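Millano Insertion Board, White with Blue Parts

Product group: assembly and placement boards
Supplier: Mudetex
Design: Vukčević
Range: Lurnent bench series

The Millano is a flat rectangular task board for peg placement, insertion and part-to-outline matching. It is supplied with a set of loose blue parts. The white surface gives high contrast with the parts and with a dark bench or tabletop.

Parts include a disc with an upright shaft that serves as a handle, small pegs, rectangular blocks and cylinders of different sizes. Circle outlines on the board mark placement positions.

Setup
Place the board on a level surface with all four corners supported. It may be turned with the long side running away from the operator or set at a slight angle. Clear loose cables from under the board before starting. Return all parts to their start positions between runs.

Ordering
Single board with one part set: MB-3
Spare part set, bagged: MB-7
Minimum order for spare sets: 3
Carton quantity, spare sets: 100
Part sets are inspected after every 1,000 units molded. Orders placed before September ship with the current part set.

Care
Wipe with a damp cloth. Do not use solvents on the printed outlines. Store flat. Parts are not sold individually. 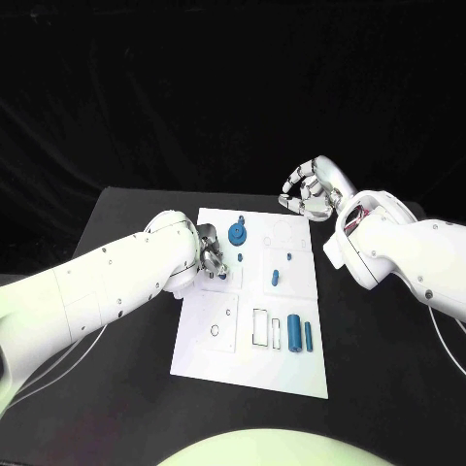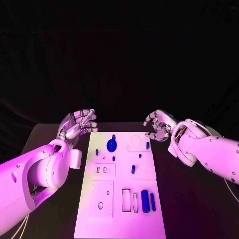
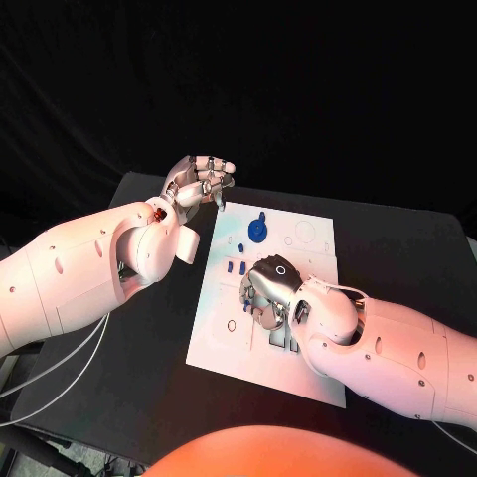
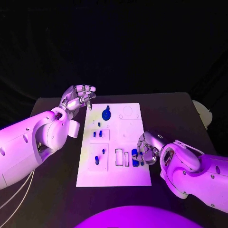

Millano board, white, on a dark tabletop.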